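Call for Readers: Manuscript Assessment Panel, Humora Press

Posted in March by Emilian Dobre

Humora Press seeks readers for its manuscript assessment panel. The panel reports on unsolicited novels and story collections before they reach the acquiring editors. Positions are freelance, remote, and paid per report. The term is one reading season, renewable by agreement.

Background

Humora publishes literary fiction in English and in English translation. Submissions are open for a single window each year. The last window brought in 651 manuscripts, of which 98 went to a second reading. Each manuscript that passes the initial eligibility check is assigned to 2 readers, who work separately and do not see each other's reports until both have been filed. Where the readers disagree, the file goes to the fiction editor, Rogério Caldeira, who reads the opening chapters and decides whether to request another opinion.

The panel also covers entries for the Lacerda Prize for a first book of stories. Prize entries are read without the author's name. Readers who would like to work only on the prize, or only on general submissions, should say so when they apply.

The work

A first reading covers the opening fifty pages, the synopsis, and a later section chosen by the reader. A second reading covers the complete manuscript. Reports are written in the Humora template, which has fields for the following:

Plot summary, including the ending
Point of view, tense, and structure
Prose quality, with quoted lines and page references
Continuity problems and factual errors
Comparable titles published in the last five years
Recommendation: decline, second reading, or refer to editor

First reading reports run from 400 to 600 words. Second reading reports run from 1,200 to 1,800 words. Reports are internal documents and are not sent to authors. An editor may take phrases from a report when writing a decline letter, so the language should be specific and civil throughout.

Manuscripts are delivered through Jerel, our submission tracking system. Jerel runs in a browser and exports to common e-reader formats. Paper copies are not supplied. New readers receive a log-in and a short written guide, followed by one trial manuscript on which the house has already reached a decision. The trial report is paid at the normal rate whether or not the reader continues.

Requirements

Applicants must be able to read and write English at a professional level. They must have read widely in fiction published in the past ten years and be able to discuss individual books in terms of technique. Prior work as an editor, bookseller, reviewer, librarian, translator, or magazine reader is useful but not required. A degree in literature or creative writing is neither required nor given extra weight.

Readers must meet deadlines. A first reading is due fourteen days after assignment and a second reading is due after twenty-one. Extensions are granted if requested before the due date. A manuscript left without a report after the deadline is reassigned, and no fee is paid for it.

Readers of Romanian or Portuguese are asked to list this on the application. A small number of translated manuscripts arrive with the original text attached, and the editor sometimes needs a comparison of selected passages. Comparison work is billed by the hour under a separate agreement.

Conflicts of interest

Readers may not report on work by relatives, current or former students, clients, or members of the same writing group. If a manuscript is recognized after assignment, return it through Jerel using the conflict option. Readers may not submit their own work to Humora or enter the Lacerda Prize during the term of their agreement, or for twelve months after it ends. Authors already under contract to Humora are not eligible for the panel.

All manuscripts are confidential. Titles, plots, and authors' names may not be discussed in public, on social media, or with other panel members outside the system. Files must be deleted from personal devices when the report is accepted. Manuscript text may not be uploaded to any outside service, including grammar checkers and automatic summary tools.

Fees and schedule

The fee schedule is included with the reader agreement and is sent to all shortlisted applicants before the trial report. Payment is made monthly by bank transfer for reports accepted in the previous month. Readers are responsible for their own taxes. Reading capacity is set by the reader, with a minimum of four first readings per month during the season. There is no maximum, but no more than six files may be open at once.

An optional orientation meeting will be held at the Britirau office and by video at 5:30 p.m. local time, on a date to be confirmed with the agreements. Travel costs are not covered. A recording will be available to readers who do not attend.

How to apply

Send one PDF containing a résumé of no more than two pages, a list of ten works of fiction read in the past year, and a sample report of 500 words on a published novel or collection. The sample should identify at least one weakness in the book and give page references for it. Do not send published reviews in place of the sample. Put "Reader Panel" and your surname in the subject line and address the message to Emilian Dobre at the Humora editorial office.

Applications are acknowledged by automatic reply. Shortlisted applicants will be contacted by the end of the following month. Feedback on sample reports is not available.
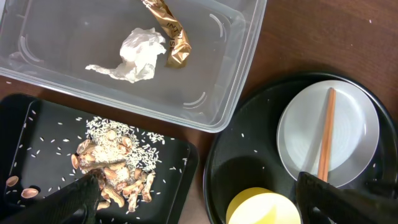
Crumpled tissue and gold foil wrapper in a plastic container.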